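About Us: The Bottle Cell at Ratcombe

February 29, 2020
By Odette Maillard

Ratcombe looks after one robot arm. We were set up to look after several, but the first one has proved generous with its faults.
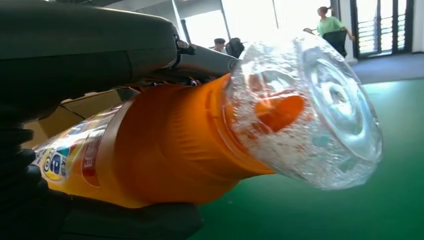
Harsh Katiyar would like it known that the gripper has never been the trouble, and that anyone who blames it should first check whether they have moved the floor mat again. He has a point. Half our callouts to ourselves have ended with a mat being nudged back into place.

The cell's job is to pick up drinks bottles and put them down somewhere else, a task most of us managed before starting school. Each morning one of us wipes the finger pads, checks the pivot screws and runs the jaw open and shut 22 times while listening for the click. A little click is fine. A click with an echo means the linkage comes off, and somebody's lunch is cancelled.

Grip force is set at 80 on the controller's own scale, which corresponds to nothing in the outside world. At a higher setting the bottles crumple. Lower, and they travel. We settled on the figure after 317 trial lifts and a good deal of mopping.

Every 2000 cycles we strip the fingers, clean out the grit and look along the wires for rubbing. The wires are the part to watch — they run close to the linkage and have lost that argument twice. Spares come from Kereama, in boxes large enough to live in. The logbook, named Skinirero for reasons that left with an earlier colleague, stays on the shelf by the controller and is to be filled in with pen.

We also take on set-up and repair work for small workshops as far out as Cinley. Ring before noon if you can. Afternoons are for the click.

Last updated: June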